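Sizing an arm for a bedside pick task: what to budget before buying?

Asked in Equipment Planning

We are pricing one fixed arm for a care-room project. The job is light pick and place at the side of a bed, with a wheelchair parked nearby. Funding closes in January, and I have quotes from Valetti and Tiruven. The Tiruven quote leaves out the gripper. Renders of our simulated room are attached. What am I missing?
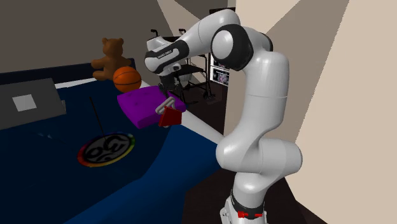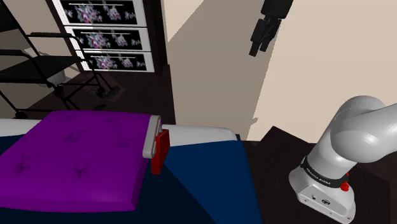

Simulated room, arm beside the bed, purple cushion and wheelchair in both views.

Myrtle Boateng

2 answers

Essien
Get the gripper quoted as a separate line from both vendors. Then ask for mount, controller, cabling, shipping and a spare set of fingers. We kept 24 months of support in the original purchase order; adding it later meant a second approval. Check reach in the sim with the base where you can really bolt it down. Ours moved 200 mm after the floor survey and the far corner of the bed was out of range. Soft items like that cushion may need different fingertips than boxy ones, so leave money for 2 sets.

Rosell
go with whoever has the shorter lead time. ours was 23 weeks. no idea on Valetti prices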